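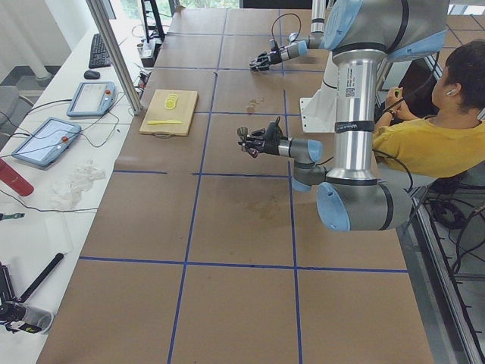 *Worktable with brown paper and blue tape lines.*

# Week 4 notes: choosing and setting up web hosting

Welcome back, everyone. These notes cover what we got through in class plus the part on email that we had to rush, so please read to the end even if you were there and took lovely notes of your own. Bring them to the lab, because you'll want the checklist in front of you.

## Where we left off

Last week we registered a name and talked about DNS, and a fair number of you came up afterward still a little foggy on how the name and the hosting fit together. That's fine! It took me a good long while when I was learning it too. The name is something you rent from a registrar. The hosting is space on a computer somewhere that stays on all day and answers when people ask for your pages. You can buy both from the same company, and many people do, but they are two separate things with two separate renewal dates — write both dates down.

## The main kinds of hosting

**Shared hosting.** Your site lives on one server with a lot of other people's sites, and you all draw on the same memory and processor. It's cheap and somebody else does the upkeep. If a neighbor on the server has a very busy afternoon, your pages may slow down. For a club, a small shop or a personal site, this is usually plenty.

**Virtual private server (VPS).** You still share the physical machine, but a slice of it is set aside for you. You get more control and more chores. On an unmanaged plan the updates are yours to run, and so is the firewall, so be truthful with yourself about how many evenings you want to spend on that.

**Dedicated server.** The whole machine is yours. We won't be using one in this course and I'd be surprised if any of your final projects needed it.

**Static hosting.** Good for sites made only of finished files, with no database behind them. If your project is a handful of pages that rarely change, please do consider it.

## Our running case: Fillholm

You'll remember Fillholm, the little seed and bulb shop from the first handout. It has 46 product pages and gets 898 visits in a normal month, climbing to nearly 2000 in April when everybody remembers they own a garden. The owner is comparing two plans:

| | Kutport Starter | Trudura Basic |
|---|---|---|
| Type | Shared | VPS, unmanaged |
| Storage | 50 GB | 50 GB |
| Backups | Nightly, included | Extra charge |
| Email | Included | Not included |
| Support | Chat and phone | Tickets only |

Most of the room leaned toward Kutport and I would too. The traffic is light even in spring, and the owner told us back in week one that she doesn't want to look after a server. Two of you made a good case for Trudura on the grounds of room to grow, and I enjoyed that argument very much, but moving up later is not so terrible if the backups are in order.

## Reading a plan before you pay

- Look for the renewal price. The big number on the page is often for the first term only.
- "Unlimited" nearly always has a limit, tucked into the acceptable use policy. Search that page for "inodes" or "file count."
- Find out how a restore works, and whether it costs anything.
- Check that a security certificate is included and renews by itself.
- Send support a small question before you buy and see how long they take.

## Email, in a hurry

If your host handles mail, your MX records point to the host. If you move the site and forget about the mail, messages can stop arriving, and you may not notice for days. Before any move, copy down every DNS record you have. Lower the TTL a day ahead, move the files, test, and only then change the records. Keep the old account open a couple of weeks afterward.

## For next time

1. Read chapter 5 of the Hashemi reader, skipping the section on mail server software.
2. Pick two real plans for your own project and make a table like the one we did for Fillholm.
3. Write a paragraph saying which you'd choose. A paragraph is truly enough — I love your enthusiasm, but some of last week's ran to three pages.

Lab opens at 2:30 p.m. and you're welcome to come early if your control panel login still isn't working.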